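Hand-Held Grippers and the Garment Set: A Note on Method

Posted August 2019 by Albertina Rebelo

The Hustari project began in January with a narrow question: can a folding policy be trained entirely on demonstrations made by people holding the grippers themselves, with no robot present during collection? The first set is now complete, and this post records how it was made and what the early results support.

Our demonstrators at the Vakinport site recorded 1,528 episodes of garment handling. After review, 246 were removed, most of them for lost tracking in the first seconds. Each episode starts with a crumpled item on a covered surface and ends when the item has been laid flat or folded. The step that matters most is the lift, in which both upper corners are held and the cloth is allowed to hang before it is lowered.

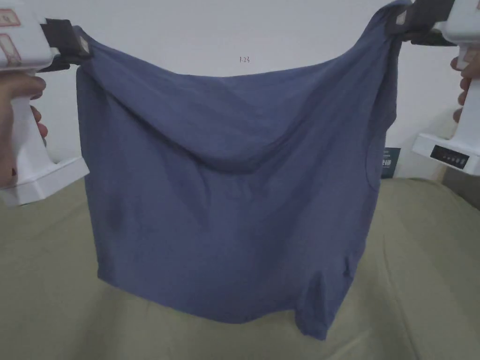
A soft blue garment held by its upper corners between two hand-held grippers.

A hanging garment is seldom symmetrical. One side may drop straight while the other gathers, and the top edge sags between the two holds. In the first version of the protocol, demonstrators were asked to pull the edge taut before lowering. We withdrew that instruction in favor of natural handling, and the policy trained on the later episodes recovered more often from a poor first grasp.

The Morner baseline was tested on 300 trials under the same conditions. It performed well on towels and poorly on thin jersey, where a second layer was often caught with the first. Our own policy makes the same error - less often, but still too often for unattended use.

Tavares will host the second round of collection, with longer episodes and a wider range of fabrics. The labeling guide is being revised to mark the moment at which each corner is secured.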